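News > Press Room > 2010 Releases

Products Our Story Recipes Where to Buy Press Contact

Toft Brings the Packed Lunch Back to the Kitchen Table With New Fall Cookbook

2010-09-09 - Toft, the family-run publisher of plainspoken cookbooks and household guides, is very happy to share that its newest title, The Gavis Lunch Book, is on its way to bookstores and kitchen shops this month. The book collects 61 packed lunches from home cooks in and near the town of Gavis, and it has been a long time coming, as anyone who has sat in our test kitchen since March can tell you.

The idea started with a letter. A reader in Gavis wrote to ask why our books had so much to say about Sunday dinner and so little about the meal most of us eat out of a bag. We thought that was a fair question, so we put a notice in the Gavis paper asking people to send us the lunches they really pack. We hoped for a few dozen replies. By the time the mail slowed down we had 2,488 cards, letters and torn notebook pages, many of them with butter stains, and one with a pickle recipe written in the margins of a gas bill.

"I read every one of them, and I will admit I gained a few pounds doing it," said Uldis Koppel, who edited the book and cooked most of its recipes at least twice. "People wrote to us about their mothers and their first jobs and the thermos that rolled under the truck seat and stayed there till spring. There was so much affection in that pile. I wish we could have printed the whole thing, but my printer has a limit and so does my back."

The recipes run from the very simple (egg salad with dill, cold noodles, a good cheese and onion roll) to a few that ask for some work the night before, such as the Kunda fish pie, a small hand pie named for the bakery that sent it in. There are chapters on soups that travel well, on sandwiches that hold up until noon, and on sweet things small enough to tuck in a corner. A longer section in the back talks about leftovers, with plenty of room given to cold roast chicken and to what can be done with half a pot of rice.
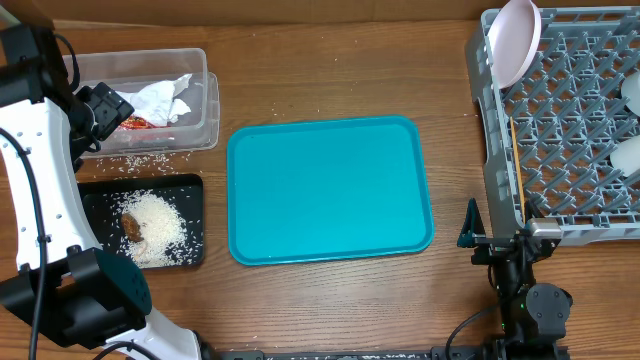

Trays and a clear container: lunch is easy to carry and easy to share.

Readers who know our earlier books will be glad to hear that the large type is back, along with the lay-flat binding that so many of you asked for after the soup book. Each recipe fits on one page or on two facing pages - no turning with floury fingers.

Toft will also be visiting 22 libraries and church halls this fall for a run of lunch hour talks, beginning at the Rekodov Library, where Mr. Koppel will make the egg salad and take questions for as long as people care to ask them. The talks are free, and guests are welcome to bring their own lunch along. A copy of the book will be given to each of the first 400 people who sign up by mail or at the front desk of their local branch.

The Gavis Lunch Book is in paperback and can be ordered through any bookstore. Review copies, recipe excerpts and interviews with Mr. Koppel are available from the Toft press office, and we do love to hear from local papers, even very small ones.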